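## Section 4: Recording a folding run

*Club guide, updated 2025-02-03*

I wrote this part for anybody joining the Barnenico cloth team in September, so skip ahead if you've already done a run or two!

1. Lay the cloth flat on the white board. Socks are my favorite starter (small, stretchy, kind of annoying).
2. Open the gripper wide before you bring it in.
3. Start Skedatow and wait for the counter to hit 43.
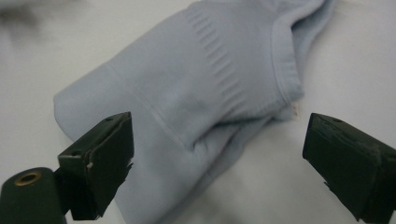 4. Close slowly. I like to go for a thick bit like the cuff, and I count to two in my head before lifting.

> **Note:** If the fingers look ragged, tell me and keep going. The spare pads are in drawer 17.

For glove runs, it's nearly the same, with a bit more fuss at the start:

5. Put both gloves on, then plug in. Doing it the other way around cost me a whole evening.
6. Open Kunuvbridge and hold both hands still over the board until the two hand icons turn green.

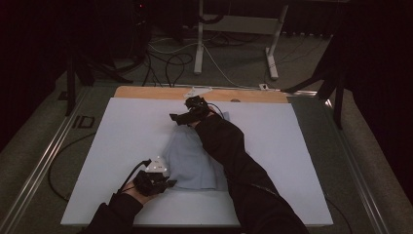
7. Fold at your normal speed. We want around 2000 runs by the end of the year, so please don't agonize over a crooked edge.

**Caution:** Watch your feet near the cables, and stop the recording before you take a glove off.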